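Cursos > Robótica de manipulación > Percepción y control > Apuntes 7

Sábado, 8 de abril de 2023
Por el equipo docente del laboratorio Brulten

Apuntes 7. Transportar una carga que no está sujeta

En la sesión anterior hemos visto el agarre de objetos rígidos. Hoy añadimos una dificultad: la pinza sujeta una herramienta, y la herramienta lleva encima un trozo de comida que puede caer. El planificador ya no puede elegir la orientación de la muñeca con libertad.

Trabajamos con dos sistemas de coordenadas, el de la pinza y el de la punta de la cuchara. La transformación entre ellos se calcula una vez, después de cerrar los dedos, y se guarda en el nodo de control. Si el mango gira dentro de la pinza, esta transformación deja de ser válida y hay que estimarla de nuevo.
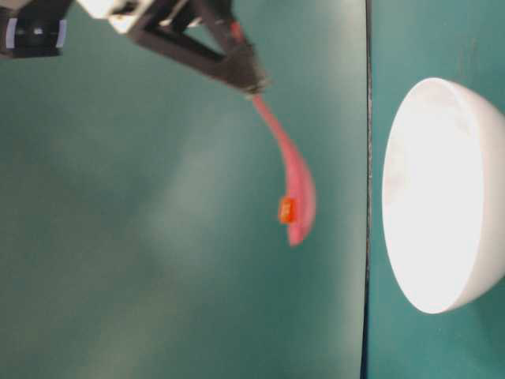

Figura 1. Cuchara rosa en la pinza, con un trozo naranja en la pala; a la derecha, el bol blanco. La vista está girada.

Atención a la orientación de la imagen. El módulo de percepción Virnbridge recibe los píxeles tal como los entrega la cámara, y la vertical del mundo no coincide con la vertical de la imagen. Antes de calcular la inclinación de la cuchara es obligatorio aplicar la rotación de la calibración extrínseca. Muchos errores de la práctica de noviembre venían de este punto.

Segmentación. El color separa bien la carga y la cuchara del fondo verde azulado. El bol es más difícil: los brillos saturan el blanco y el contorno se pierde en algunas partes. Recomendamos ajustar una elipse al borde y no usar la máscara completa.

Control. El lazo funciona a 100 Hz. La restricción de inclinación se escribe como un coste sobre la normal de la pala, y la aceleración lateral se limita aparte. Con el planificador Bundgaard los dos términos se declaran en el mismo archivo de configuración.

Ejercicio para entregar:
a) Escribir la transformación de la punta de la cuchara a la base del robot.
b) Proponer un criterio para detectar que la carga se ha caído, usando solamente la imagen.
c) Repetir b) cuando el bol tapa una parte de la pala.

La entrega tiene un máximo de 2 páginas, sin contar el código.

Contacto: secretaría del curso, edificio Atstead, despacho 185 | © Laboratorio Brulten | Volver arriba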